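3. El cierre de comercios locales en la columna de sociedad 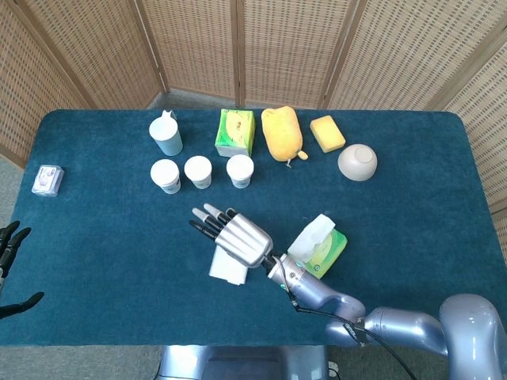

Figura 1. Mesa con una fila de objetos domésticos, entre ellos un vaso de plástico blanco, delante de un biombo de ratán trenzado.

El corpus reúne 490 columnas del diario de Clerkach, leídas íntegramente por la primera autora con una paciencia que el convenio no remunera. En 47 de ellas se anuncia el cierre de un comercio; en 17, la noticia comparte párrafo con un viaje al extranjero de algún suscriptor. La ferretería Guzmán, con tres generaciones tras el mostrador, recibió dos líneas. El crucero de su competidor, once.

Negash (Abrehet Negash, comunicación personal, 6/25/25) propone llamar «duelo de paso» a esta convivencia tipográfica. El término nos parece algo solemne para una sección que también informa del precio del taxi, pero lo adoptamos a falta de otro peor.

El caso de Muebles Himis ilustra el procedimiento. La liquidación se anunció en noviembre, se desmintió a la semana siguiente y volvió a anunciarse con idéntico adjetivo («entrañable»). Los lectores escribieron para preguntar si seguían siendo válidos los vales de regalo. La columna contestó con una anécdota de bodas. La tabla 3 recoge los adjetivos por tipo de negocio; la tienda de telefonía Testel no obtuvo ninguno.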